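Notebook, soft goods handling
Clullano, bench 2 and bedroom work
August 17, 2018
Entry by S. Lecomte, read by Meinir Phillips

Picking up from the last page. The Skuvuvus line at Vallejo is due to switch over in December, and the question for this week was how much of the bed work we can teach by hand before then. Vallejo handles returned bedding and throws. At present people at the intake tables shake out each piece, look at both sides, fold it and send it on. The plan moves the pick and the first spread to the machine and leaves inspection and folding with the staff.

Today was furry and long-pile items on a made bed, all with the hand-held gripper. Blue fingers, black linkage, same set as before. Target for the week is 200 good picks across all fabric types.

Points from the morning:

Long pile hides the edge. With a flat blanket I go for the fold and close. With the furry pieces I have to decide how deep to go before I can see what I've got, and if I go too deep I take the blanket with it. Coming in with the fingers wide and closing late works better for me. Meinir closes early and drags. We should agree on one way or the data will have two habits in it.

Speed. I move too fast when I know the item. Fast passes smear the pile and it gets hard to tell from the picture where the fingers met it. Slow down over the last hand's width. 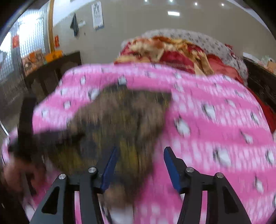

Fig. 1. Gripper over brown furry item, pink blanket. Item and hand blurred by motion.

Fig. 1 is a fair case of the above. The fingers and screw heads are readable, the pile is streaks. Meinir would keep it, as the finger gap is clear against the item. I would mark it as doubtful and leave it out of the first training set. Left it marked doubtful for now.

The printed blanket may be a problem too. Rows of small white figures all over it, and they bend in the wide view. Try a plain cover next and compare.

Wrist: sore by noon after 2 hours straight. Changed to shorter turns and swapped the hand every time. Put this in the instructions for the Vallejo people, who will be doing the same job for part of each shift once we hand over the tools.

On that subject, notes from the call with the Vallejo intake team. There are 8 of them on days. They had been told that the machine would "do the beds," and took that to mean all of it. I went through the split again: machine picks and spreads, they inspect, fold and deal with whatever the machine drops or refuses. Main objection was pace. Now they set their own speed at the table, and if a piece needs a second look they take it. With the machine feeding them they expect to be chased. Asked for a hold button at each table that stops the feed without calling a supervisor. I think they should have it. It costs us very little on the control side. Written up as request 403 and sent to Nevoncombe, who own the conveyor.

Second objection was pay grade. Recording with the hand tool is skilled work and isn't in the job description they have. Not ours to settle, but I said I would pass it on, and did.

One of them asked who gets blamed for a torn throw. No answer yet. Meinir suggests logging every close of the fingers with a time, so a tear can be traced to the pick or to the table. I can see that turning into a way of watching the tables. If we log, log the machine side only.

To do:
Agree closing habit with Meinir, write it down
Plain cover on bed, repeat furry items
Check screws on the linkages before next run
Chase Nevoncombe on 403
Draft the turn length rule for Vallejo, send to their team before it goes to anyone else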